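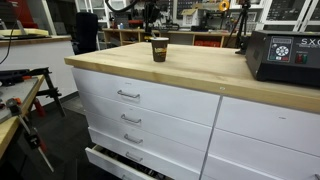
Rukhsana Shaikh
@rukhsana_shaikh
2022-09-07

Week one of Operation Drawer. I share a workshop with one other adult and we own, between us, every size of hex key except the one in use.

Rukhsana Shaikh
@rukhsana_shaikh
Background for newcomers. In February we moved into the unit on Watside and I announced that the drawers would be sorted "once we'd settled in." We have now settled in the way silt settles in.

Rukhsana Shaikh
@rukhsana_shaikh
The rule when we moved was that everything on a flat surface goes in a drawer. It's a great rule. The flat surfaces look fantastic. I can see butcher block! People come in and compliment the butcher block.

Rukhsana Shaikh
@rukhsana_shaikh
Nobody has ever come in and complimented the bottom drawer.

Rukhsana Shaikh
@rukhsana_shaikh
The bottom drawer doesn't close. It will go most of the way and then something inside shifts and objects to the plan. You have to open it all the way, flatten the pile with your palm like you're calming a horse, and try again. I've been doing this since spring and calling it "closing the drawer."

Rukhsana Shaikh
@rukhsana_shaikh
Faisal Orakzai, co-tenant, cabinetmaker's son, has a theory that the heaviest things should go lowest so the cabinet doesn't tip. Sound theory. In practice it means anything either of us doesn't want to think about gets declared heavy.

Rukhsana Shaikh
@rukhsana_shaikh
Method, since someone asked. Empty one drawer at a time onto an old sheet on the floor. Keep, move, give away, and a fourth pile Faisal insists on called "parts." I've asked what they're parts of. He said that's the wrong way to think about parts.

Rukhsana Shaikh
@rukhsana_shaikh
Top drawer took 20 minutes. Pencils, tape measures, a carpenter's square, the good scissors, the bad scissors, the scissors that are technically snips. Also a takeout menu for a place that closed before we signed the lease, so we must have packed it and brought it with us.

Rukhsana Shaikh
@rukhsana_shaikh
Second drawer: sandpaper. It was always going to be sandpaper. We have up to 24 sheets of a grit I have never once reached for and a single worn scrap of the one I use every day.

Rukhsana Shaikh
@rukhsana_shaikh
Sorted it by grit in old file folders, labels facing up. If you take one thing from this thread, take the file folders. They cost nothing and the sheets stop curling.

Rukhsana Shaikh
@rukhsana_shaikh
Third drawer was a surprise. It was fine. It had glue in it and nothing else. I stood there for a bit feeling suspicious and then shut it.

Rukhsana Shaikh
@rukhsana_shaikh
Break for coffee. House rule: one cup on the countertop, lid on, well away from everything. This dates from the incident with the Harus drawings. Faisal says I bring it up too much. The drawings are still brown, so.

Rukhsana Shaikh
@rukhsana_shaikh
To the person asking about the top: mineral oil, rag, wait overnight, wipe it down. I do it whenever the wood starts looking thirsty. I know some of you have opinions about hard wax. I've read them. I've been sent them.

Rukhsana Shaikh
@rukhsana_shaikh
OK. Bottom drawer.

Rukhsana Shaikh
@rukhsana_shaikh
I pulled the whole thing out and tipped it onto the sheet. The noise brought Faisal in from the loading bay. He looked at the pile and said "oh, there's my chisel," in the tone of a man who has accused me of losing it on six separate occasions.

Rukhsana Shaikh
@rukhsana_shaikh
Partial inventory: his chisel. My other chisel. Pliers nested inside pliers. A bag of shelf pins from the Juntunen job. A hinge. A very similar hinge that does not match the first hinge. An adapter for something we sold.

Rukhsana Shaikh
@rukhsana_shaikh
And the missing hex key, obviously, stuck under the paper liner. I'd bought a replacement that morning. The replacement is now also in the drawer.

Rukhsana Shaikh
@rukhsana_shaikh
Giving the bottom drawer dividers. Offcuts, cut to height, pressed in tight with no glue so we can shift them when we change our minds. Leave the height a little under the drawer side or you'll be back to calming the horse.

Rukhsana Shaikh
@rukhsana_shaikh
Clamps are staying on the workbench, where they hang off the edge and get you in the shin. I proposed a rack. Faisal says a clamp you have to fetch is a clamp you won't use. I have a bruise that would like a word.

Rukhsana Shaikh
@rukhsana_shaikh
Labels: Faisal wanted a label maker. I wanted masking tape and a marker. We went with masking tape and a marker because the label maker is in one of the boxes marked "Roltance misc" and neither of us is ready for that.

Rukhsana Shaikh
@rukhsana_shaikh
The "parts" pile did not get smaller. It's in a shoebox now. The shoebox has a label. The label says PARTS.

Rukhsana Shaikh
@rukhsana_shaikh
The right-hand column of drawers is next week. I opened one to have a look and closed it again.

Rukhsana Shaikh
@rukhsana_shaikh
Several of you want to know what was done about the second hinge. It's in the shoebox. If you have its twin, my messages are open.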